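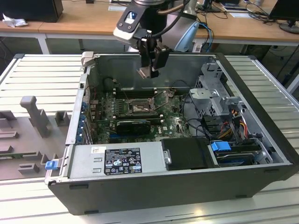 Tasel: contact-rich desktop PC disassembly and assembly episodes

Version 1.2
Maintained by the Gudano manipulation group

Summary

Tasel is a set of robot demonstrations on used desktop computers. We made it to study one question: how much does a policy gain when it is trained on failed attempts together with the good ones? The set has 3,898 episodes. Each episode covers one short operation, for example pulling a memory module, opening a CPU socket lever, or releasing a drive latch.

The method that goes with the data is called Castellanos. It is a way to weight the failed episodes during training, so the policy can learn from the part before the error and ignore the part after it. The code is in the folder castellanos/ and the training settings are in configs/.

Setup

One arm, mounted from above, with a parallel gripper and a camera near the wrist. A second camera is fixed to the workspace and does not move during an episode. The computer case lies on its side on a slotted aluminum table with the side panel removed. We did not clean up the cables inside the cases, as routing them nicely would make the task easier than it is in a repair shop.

Contents

episodes/ – one folder per episode, with both video streams, joint positions, gripper width and wrist force
labels/ – operation name, success or failure, and the time of the first error if there is one
splits/ – train, validation and two test lists
castellanos/ – weighting code and evaluation script

Splits

The file test_seen.txt uses cases that also appear in training, but in other positions. The file test_unseen.txt has 120 episodes on case models which the policy never saw. Please report both. The numbers on the first one alone look better than they should.

Main result

We trained the same policy three times: on successes only, on all episodes with equal weight, and on all episodes with Castellanos weighting. Equal weight was worse than successes only on almost every operation. The weighted version was the best on both test lists, and the difference was larger on unseen cases. Memory modules and drive latches improved most. For the CPU socket lever we saw no clear change, and we think the wrist force signal is too noisy at that range of motion.

We also reduced the training set to 1,000 and then to 700 episodes. The order of the three versions stayed the same at both sizes.

Known problems

– Force values before the January recalibration have a small offset. Use the field force_corrected.
– Error times were marked by hand, and two annotators can differ by several frames.
– Black parts inside black cases are often hard to see in the wrist stream.
– Thin wires sometimes move between two episodes of the same case. We did not label this.

Use with Bromovia

The loader works with the Bromovia training library without changes. For other libraries, run convert.py first and check that the two video streams have the same length after conversion.

License

Data is for research use only. Code is under the MIT license. If you find a wrong label, please open an issue with the episode number and the operation name.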